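Good afternoon, and thank you all for coming back after lunch — I know the coffee line was long. I promised you a few words about our August open day at Kumero, where the Gamero team let us watch their kitchen robot practice on ordinary household things.

(Pause, next slide.)
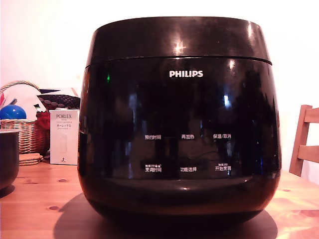 The rice cooker table at Kumero, with the PORLEX box next to the basket.

Remember that all six of those labels are in Chinese, so please don't feel bad if you can't read them! We had 41 visitors, and I think every one of them wanted to pick the next button.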